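Datasets > Manipulation > Faults > wrist-hand-hold-fault

Posted December 31, 2021
By Analyn Calimlim

# Clovovham Hand Hold-Fault Set

Recordings of a five-digit robotic hand entering, or failing to enter, its protective hold state. Collected after the fault described below and released so that others can test their own watchdog logic against it.

## Background

In March a Clovovham hand on our desk station stopped accepting commands while the arm kept moving. The fingers held their last commanded pose. The tip lights stayed on, and the operator read them as "ready". The arm completed the rest of its path with a hand that could not open. Contact was made with the desk edge at low speed. There was no injury. The index finger linkage was replaced.

The tip lights report power only. They do not report bus state. The vendor manual covers this in a table footnote, and our operating procedure did not repeat it.
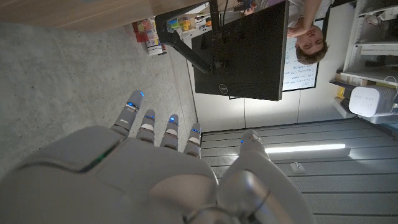

The direct cause was a watchdog in the hand driver (Cekereck bridge, early builds) that was reset by any traffic on the bus, including traffic from the arm. With the arm still talking, the hand could be silent indefinitely and the timer would never expire. Reynaldo Fajardo found this by unplugging the hand's data line during a slow arm move and watching the log report a healthy link.

## Contents

- 154 episodes, one directory each
- 87 episodes with an injected communication loss
- The remaining episodes are normal operation
- Wrist camera video, joint positions, motor currents, bus log
- `events.csv`, with the injection time and the time of the stop, if any

Episodes are up to 900 frames long. Shorter ones were ended by the stop.

## Camera orientation

The wrist camera turns with the wrist. Video is stored as captured, with no rotation applied. Depending on the arm pose, the room may be inverted or lying on its side. Use the wrist joint angle in `joints.csv` if you need upright frames. Do not assume a fixed correction per episode. 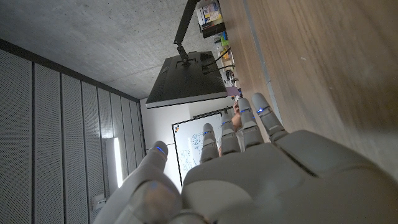 Wrist camera view, unrotated. Blue lights at the fingertips; monitor and desk beyond the hand.

## Labels

`ok`: commands sent and acknowledged.

`stale`: the hand reports a position, but the value has not been refreshed.

`lost`: no reply from the hand.

`held`: the arm has been stopped by the watchdog.

Labels come from the bus log and were checked by hand against the video where the fingers were moving. With the fingers at rest, `ok` and `stale` look the same on video. Do not train an image-only classifier on these two labels and expect it to carry over.

## Known problems

- In 7 episodes the bus log starts late. These are marked `partial` in `events.csv`.
- Motor current for the thumb is noisy throughout.
- Lighting and desk contents were not controlled.
- People may appear in the background.

## Driver change

The watchdog now counts only replies addressed from the hand. When it expires, the arm is stopped first and the hand is left in position. An earlier patch opened the hand on timeout; it was withdrawn after review, as it would drop whatever was being held. Restart requires a manual acknowledgment at the station.

The Lacson arm controller needs its own stop input wired. The software stop alone should not be relied on around people.

Contact: Analyn Calimlim, Tultel Robotics Data | © 2021 Tultel | Back to top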